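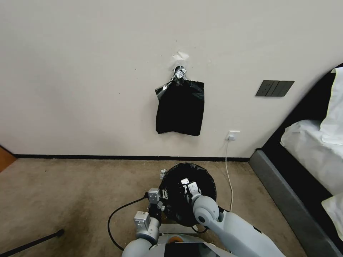 De : Danylo Sydorenko
À : liste cuisine-lente
Objet : Re: bouillon de volaille trouble, je craque

Bonsoir à tous,

Je réponds à Maëlle avec un peu de retard, j'avais moi-même une marmite sur le feu.

> Le 2 novembre, Maëlle a écrit :
> J'ai suivi la fiche Vakulenko à la lettre : carcasses, poireau,
> carottes, 3000 ml d'eau, 7 heures à couvert. Résultat : une eau
> grise qui sent bon mais qu'on n'ose pas servir. J'ai filtré deux
> fois au chinois. Est-ce que c'est rattrapable ? J'ai 8 personnes
> à table et un velouté prévu.

Pour un velouté, garde ton bouillon comme il est. Tu vas y mettre de la crème et de la courge, ton beau-frère ne viendra pas l'examiner à la lampe.

Pour la prochaine fois, la fiche Vakulenko a deux défauts. Sept heures pour de la volaille, c'est une durée de bœuf. Au bout de trois, les carcasses ont donné ce qu'elles avaient à donner, ensuite elles se délitent par dépit. Et « à couvert », non : le couvercle fait monter la température, ça bout pendant que tu lis le journal, et le gras s'émulsionne. Couvercle de travers, ou pas de couvercle du tout.

Départ à l'eau froide, toujours. Tu écumes tant que ça mousse, et les légumes n'entrent qu'après. Pas de sel avant la fin - j'ai fait une fois l'inverse avec une réduction, on m'en parle encore.

Les carcasses pressées et les fanes, je les jette dans la foulée, sinon la cuisine s'en souvient le lendemain.

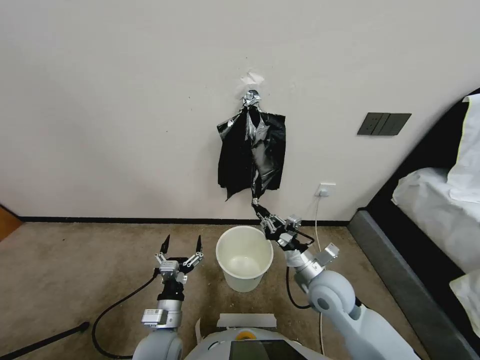 Le sac-poubelle noir, à son crochet.

Si tu tiens vraiment à un consommé limpide, il reste la clarification : deux blancs d'œufs à peine battus, dans le bouillon froid et dégraissé, puis feu doux en remuant jusqu'au frémissement. Après, on ne touche plus à rien. Une croûte affreuse se forme en surface, tu fais un trou au milieu et tu puises à la louche, à travers un linge.

Quant à la cocotte Bekholm dont on parlait le mois dernier, elle est très bien et elle pèse le poids d'un enfant en âge scolaire. Je suis revenu à mon vieux faitout.

Bon velouté,
Danylo

PS : quelqu'un a-t-il encore le joint du Presex petit modèle ? Le mien a rendu l'âme.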